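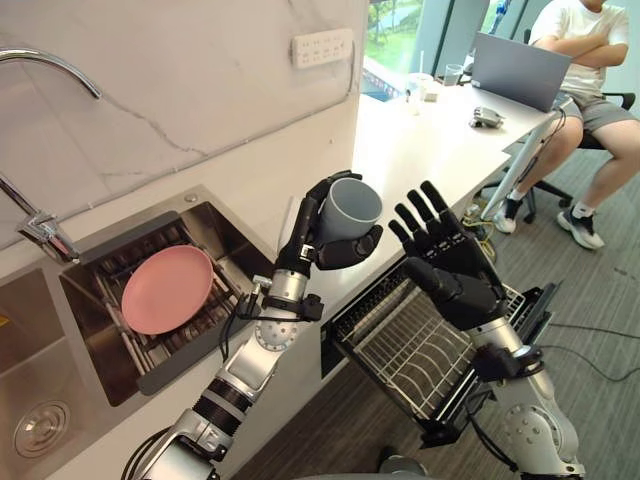
Page last updated: March

3.2 Cell setup and upkeep

The Drolladitz cell is one Vika unit at a kitchen sink. Two arms, five-fingered hands, head camera. Task is cup transfer, sink side to dishwasher. Dishwasher door down and lower rack out before power-up, otherwise the right arm plan fails at step one. Cup goes into the left hand first, right hand stays open untill the grip check returns.

Wrist cables are the weak point – we re-clip them every 100 cycles. Log from the first run has 2603 cycles, 9 cable faults, all at the wrist.

Rack over the basin sits on both rims, front and back. Check this from the head view with the arms lowered. 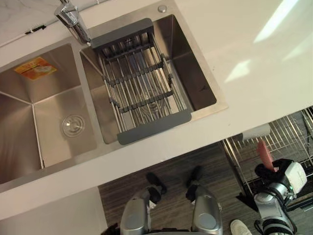
3.3 Head camera check

Done after any joint swap. Drive to the standoff mark, tilt head down, compare rack edges against the stored Khattak template. Sunlight on the counter shifts the match score, so exposure is locked first. Some 1933 template frames kept, rest dropped.

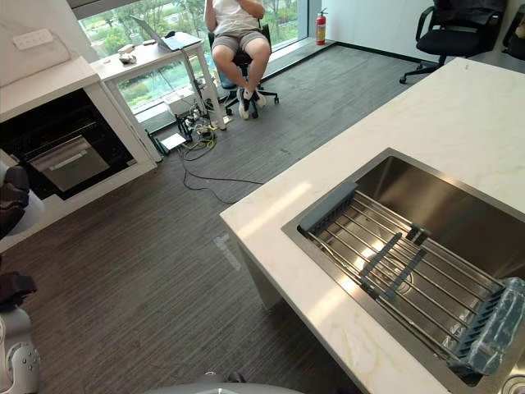

Fig. 4. Head view from the standoff position, rack across the sink.

Two-hand hold comes last. Left hand keeps the cup, right closes from the other side, rim up. If finger torques dont agree, re-zero the right hand and repeat. No retuning mid-session.

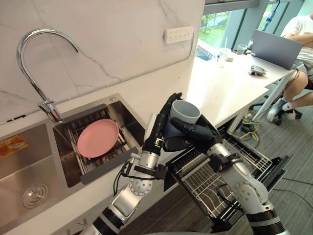 Photo: Drirkdale project

Hand zero offsets are saved at shutdown, then arms parked low. Older offsets drift – we havent traced why.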